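Demov 2-finger gripper, two weeks in

Swapped out our old Quinlan for this one in March. Short fingers, flat black tips, bolts everywhere. Setup was quick, the manual is not great. Paid 1,136 with the wrist camera – fair.

Thin plastic was my worry. Quinlan used to squash scoops like this one. 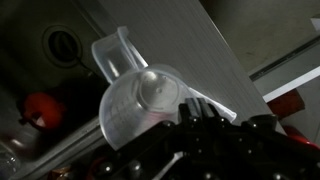 Reach and clutter

Fingers are short, so tall stuff in front gets in the way. Glasses along the back wall need a careful aproach from above. Mugs with utensils in them, slow going. I keep the speed at 5 in the Judum controller and leave it there. Wrist camera is grainy in dim light, wich is annoying.

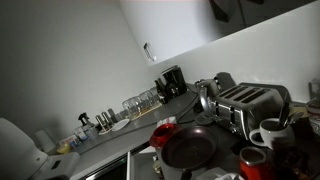

Kiri Ruddock wrote in to ask about tip wear, having changed hers at 2,000 cycles, and says the Riltusari pads fit with no filing.

Will order a set. Four stars.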